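NOTICE TO OCCUPANTS OF THE BERGERON BUILDING

The Office of Rooms at Iradport issued the notice on Fri 20 October. Occupants of the second-floor workroom were to remove all personal articles from the white table by the close of business. Articles remaining would be entered in the register, tagged and transferred to the Huko Annex, where they would be held until December.

The Inspector arrived at four. She had cleared 145 rooms under the same instruction and had formed the opinion that people left behind what they meant to come back for. The register had no column for opinions. It had a column for the article, a column for its position and a column for the signature of the claimant.

She wrote: one bottle, plastic, white cap, amber drink, standing near the far edge of the table. Label in Chinese. She left the third column blank and went to inspect the lights.
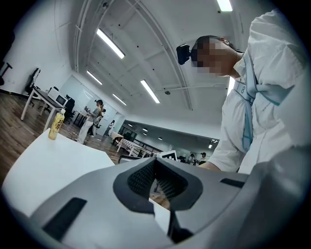 The Annex replied within the hour that beverages could not be accepted under any heading, that its shelves already held over 300 umbrellas, and would the Inspector kindly amend the entry.

The Inspector considered the request in the prescribed manner – seated, with the Flevovow manual open at section 2. An article could be struck from the register only if it was claimed. She read the section again. The long tubes hummed overhead, and down the corridor a door closed and a set of footsteps went away toward the stairs.

At ten minutes to six she uncapped her pen, signed her own name in the third column and carried the bottle home under her coat.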